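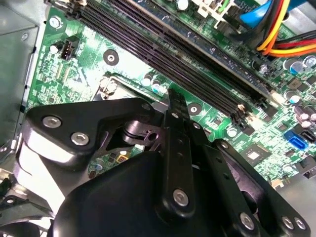
Robots don't know how to do anything when they come out of the box. Nothing! No picking up, no putting down, no plugging in. Somebody has to show them, and the showing has to be done a lot of times. Take the inside of a computer. A green board, long black memory slots with thin grooves in them, red and yellow and orange wires running across the corner. And a black robot finger with little holes in it, pointing at the slots. You might know what the slots are for. The robot sees a bunch of colored dots and has no clue. So we collect examples.

An example is one try at one job, saved from start to finish. That's it. Could be a good try or a bad try, we'll get to bad ones.

What gets saved?

Two main things. First, what the robot sees. There's a small camera down near the gripper (gripper = robot hand) so it gets a close-up of whatever it is reaching for. Second, how the robot moves. Every joint, how far it bends, and how open or closed the gripper is. The computer writes down both over and over, 30 times every second in our case. Blink and you missed a few.

Later, the learning program goes through all of it. It looks at the picture, looks at the move that came with it, and tries to guess the move on its own. Wrong guess, it changes itself a tiny bit. Guesses again. Millions of guesses. Kind of like practicing your spelling words, only the program never gets a snack.

Who does the moving?

A person! At this stage a person is driving. At the Larkitance workshop the driver holds a control handle called an Asell. Move your hand left, robot goes left. Squeeze, and the gripper closes. Sounds like a video game and the first ten minutes are exactly like a video game. After that your arm gets tired and you start to notice how hard it is to do something small through somebody else's fingers. Try it at home – put on thick mittens and pick up a coin. Now put the coin in a piggy bank. Now do it again. 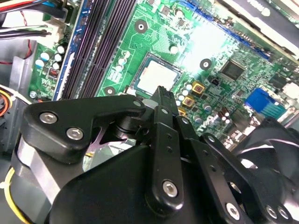
Why so many?

Because things are never the same twice. The case gets bumped a little. The light comes in from the other side and makes a big shiny spot on the board, and a shiny spot can hide things from a camera. A wire flops over. You would not be bothered by any of that, you've been looking at stuff your whole life. A robot that has seen only one example thinks the world always looks just like that one. Move the case the width of your thumb and it reaches for the wrong place.

So between tries we mess things up on purpose. Turn the case a bit. Slide a lamp over. Start the arm higher, or lower. It feels silly, like cleaning your room backward, but the mess is what teaches.

Our first set for the computer jobs had 316 examples in it. Is that a lot? For a person, yes, wow. For a learning program it's a small pile. It was enough to start with.

The bad tries

Drivers goof. The part slips, or the gripper pinches too early and grabs air. At first everybody wants to throw those ones out. Some we do throw out, for instance if a camera stopped working in the middle, thats no use to anyone. But a try where the driver slips and then fixes it is gold. Robots slip too! If all it ever saw was perfect tries it would have no idea what to do after a slip. It would just carry on as if nothing happend, waving an empty hand around.

Every try gets a label. We use 4 of them: good, fixed, failed, broken. "Broken" means the recording, usually, and only sometimes the part.

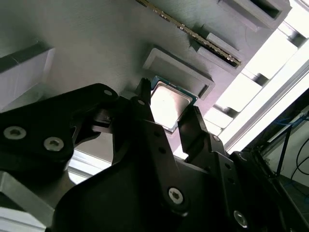 Small parts are the worst ones, by the way. A computer chip is flat and shiny and you don't want to squash it or scratch it. Two robot fingers have to come in from both sides and hold the edges, and then the chip has to go into its place facing the right way. Turned a little bit is still wrong. You can't push harder to make it fit (please don't do this with a real computer either).

That's why we split big jobs up. "Build a computer" is way too big for one example. "Pick up the chip" is fine. "Line it up" is fine. The list of little jobs is on a big sheet we named the Rukberg, and it keeps getting longer, there are sticky notes on it now.

Then what?

Test day. The driver lets go of the handle and the program drives by itself, with a grown-up next to the big red stop button. First go, it's often pretty bad. It stops halfway, or it wiggles. So we look at where it got stuck, and go collect more examples of just that bit. Then train again. Then test again.

Words to know

Gripper – the robot's hand.
Joint – a place where the arm bends.
Example – one saved try at one job.
Label – the word we stick on a try to say how it went.
Train – let the learning program practice on the examples.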